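Print this message | E-mail this message to a friend

[Potluck list] Re: Cups, again

From: Coralie Sheehan
To: Potluck list

Lukian Kravchuk wrote:

> Folks, I was putting the folding chairs away after the February supper and found that we own four opened sleeves of paper cups, every one of them with a few left in it. None of them stack with each other. We also own one ceramic mug, which says Plovex and has a crack.
>
> Could somebody please decide what we're buying and then buy only that? I don't care what color they are. I would also like to know who puts used cups back in the sleeve, although I accept that I may never find out.
>
> Lukian

Lukian, thank you for this, and for finally putting the word "used" in writing.

I've been buying the cups for most of the time we've had cups, so I suppose this is my mess. The history goes like this. We started on the plain white ones from the restaurant supply place, which were fine, and which people complained about because they looked like a dentist's. Then Obinna found the tall ones on sale, and it was discovered that a tall paper cup filled with lemonade and set on a folding table will go over if anyone nearby has an opinion. Then we had the clear plastic ones, for one supper, and I still get messages about that. Since then people have been bringing whatever was in the back of the pantry, and that's how you end up with four sleeves and a headache.

My proposal is that we pick one short paper cup, in one color, and stay with it until we're all dead. The color should be something you can spot on a lawn at dusk, since half of our cleanup in summer is walking around bent over looking for white things in the clover. It should not be red. Yevdokiia's nephew's graduation was red and we were mistaken for a much livelier party.

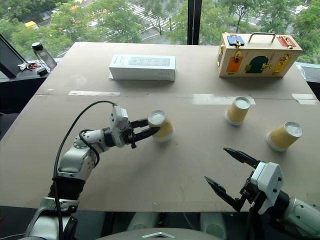 The supply place sells its short cups in sleeves of 100, and one sleeve covers two suppers if people write their names on them, or one supper if they behave as usual. I'd buy two sleeves at a time and keep them in the gray tub with the napkins. As for color, I'm for yellow, and I mean the mustardy kind, with the white rim, like the three in the picture. They show up nicely against brown, they'd show up against grass, and you can write on them in ordinary marker without squinting. Lev has already told me they look like something from a school cafeteria. Lev drinks out of the jar he brought the pickles in, so I've noted his remarks and filed them.

Next, the tables. Please, everyone, keep your flattened boxes for me. Flat cardboard is still the best thing we've ever put over those tabletops, better than the paper roll (which blew into the Onuohas' hedge) and much better than the vinyl cloth, which smelled. I need enough to cover 8 tables, and I have enough for five and part of a sixth. Take the tape off first. I spent an evening last month taking somebody's tape off and I know whose it was, because the address label was still on.

A few loose ends:

The hot drinks problem is separate. The short cups get too hot to hold with coffee in them, and I'm not buying sleeves for the sleeves. The Yokoyama urn runs hot whatever you set it to. Bring a mug from home if you want coffee. Lukian may have the Plovex one.

The leftover odd cups are going to Yevdokiia for starting tomatoes. She says she can use 36 and will take them in any shape. Used ones are welcome there, so whoever you are, your time has come.

If you have strong feelings about yellow, write to me off list before I go to the store. If you have mild feelings, please keep them for the supper, where there'll be something to drink.

Coralie

P.S. Obinna, the big ladle is at my house. I didn't steal it, it was in the soup.

Print this message | E-mail this message to a friend

Contact the list owner | Copyright remains with the authors of messages | Back to top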